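Trays and foil on a long white table, what order?

Ye-rin Ban
Posted in Kitchen and Serving, Otville

Doing the food table for a thing in May, 77 people, one long white table, no cloth. Got a blue plastic tray for one end and a cream one for the other. Foil over whatever needs covering. Question is do I leave the middle clear or fill it up? And does the matt white top mark easily, its borrowed and I'd rather not hand it back stained.
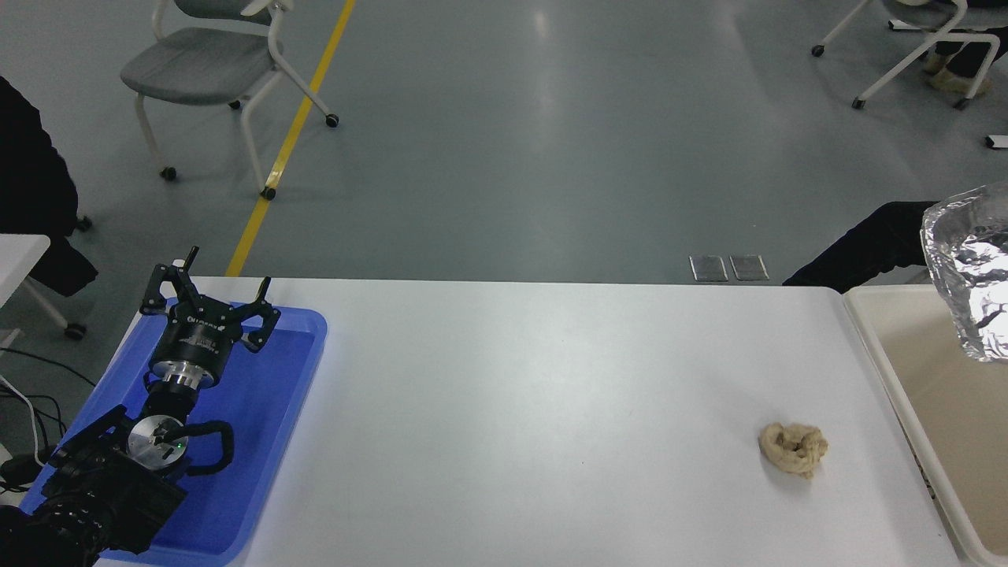 Blue tray left, cream tray and foil on the right.

Budget is basically nil, so please dont say buy a proper buffet set. Have 6 more trays in the car if needed but they're all different sizes.

jimimholm
Leave the middle clear. People put plates down there, cups, phones, everything. Fill it and they've got nowhere to stop and the queue jams up. Trays at the ends, long side pointing away from you like your blue one, then you fit more along if you end up needing the others.

Foil: crumpled stuff won't lie flat again, bin it and tear a fresh bit. Fold the corners under the rim of the tray, dont just drape it.

Also clear odd bits off as you go. That crumpled beige thing near the right hand end, cloth or sponge or dough whatever it is, looks like leftovers if it's there when guests come in.

Clinov
just use a tablecloth

Ji
Matt white does mark, ours went yellow from curry and never came back. Tumeric is the worst, then beetroot. Wipe straight away with warm water and washing up liquid, no scourers, they leave shiny patches. Baking paper under the trays if anythings likely to drip. We did 600 sausage rolls off one like that and only had trouble with the sauces.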